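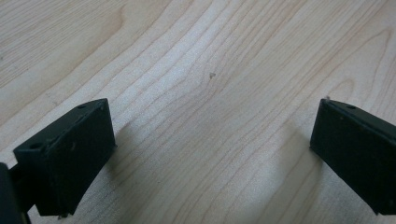
Teaching by Hand

A company in Clerlow is paying people to do kitchen chores so that a robot can learn them

Search this site Enter keywords Go

The morning shift at Zarkell starts at a row of tables. Each worker picks up a gripper, a hand-held tool with two black fingers and a camera that looks down between them, and begins to put away spoons. A spoon goes into the tray, the tray gets emptied, and the spoon goes in again. A good worker records 200 runs in a shift.

The recordings are used to train an arm in the next room. The arm carries the same kind of fingers and the same kind of camera, so what it sees when it reaches for a spoon is close to what the person's tool saw. Engineers at Zarkell used to write out each motion as code. They gave that up in December, after a napkin-folding program took two months and failed on any napkin that had been ironed.

Holding the tool takes some practice. New hires tend to move too fast and let the fingers drift out of level. Trainers have them open and close the grip over a bare tabletop first, then move on to large blocks, then to cutlery. Most are ready to record after 6 hours.

Not every job can be taught this way. For heavy pans, Zarkell uses remote control: the worker sits at a desk and moves a small copy of the arm, and the big one follows. The company bought the setup from Devell, and it is slower. A task that takes eight seconds with the hand tool can take 40 at the desk - partly because the operator can't feel when the pan touches the stove.

Bad runs are a constant subject at lunch. A dropped fork used to be deleted. Now, if the worker picks it up again and finishes, the run is kept and tagged as a recovery. The arm needs to see how a mistake gets fixed, and clean runs don't show it.

The first customer is Tahiri, a catering firm that wants help with tray setting. Its trays are a darker color than the ones used in training, and a new round of recording is planned on the customer's own tables. The spoons will be first again.

Filed under: Technology > Robots & Work

Contact us | © 2023 All rights reserved | Back to top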